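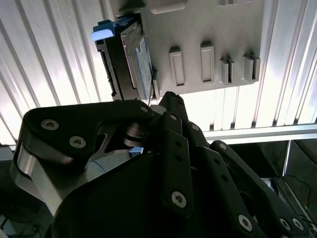
How should hard drive caddies be stored between uses so that the right one can be found quickly? Upright in a slotted rack, one caddy to a slot, with the label facing out and the tab handle left clear for the fingers.

4.2 Storage of caddies at the bench

The caddies at the Ultby site had been kept in drawers until September, when Paracha and Ionescu moved them to slotted racks. Each drawer held caddies stacked flat, and the labels on the lower ones could only be read by lifting out everything on top. Staff told us that they often took out the wrong drive and put it back in a different place. The log for the drawer period lists 300 retrievals, of which 67 were marked as needing a second attempt.

Figure 3. Grey plastic rack with a black drive caddy in the leftmost slot. The caddy has a pale blue tab handle and a blue label along its narrow face.

Two points about the slots came up in the interviews. The first was fit. A caddy that can lean in its slot is easy to get hold of, but it may come to rest at an angle, and several people said they were unsure whether it had gone in properly. Obradović preferred a tight slot for this reason. Sjöberg, who handles more drives than anyone else at the site, found tight slots slow and asked for more room on both sides.

The second point was the label. A long narrow label suits a caddy stored on edge, but the print has to be small. We tried a coloured strip for each project, with the serial number at the end nearest the handle. Malinowski drives were given blue and Baltano drives green. Staff learned the colours within a week, though they still checked the serial number before signing a drive out.

Over the rack period the log lists 221 retrievals, with 8 marked as needing a second attempt. The two periods are not fully comparable. The rack period was shorter, and Ông had by then removed a batch of old drives with missing labels, so part of the drop may come from that. We did not record the time taken for each retrieval in either period. Returns were logged separately and are dealt with in section 4.3.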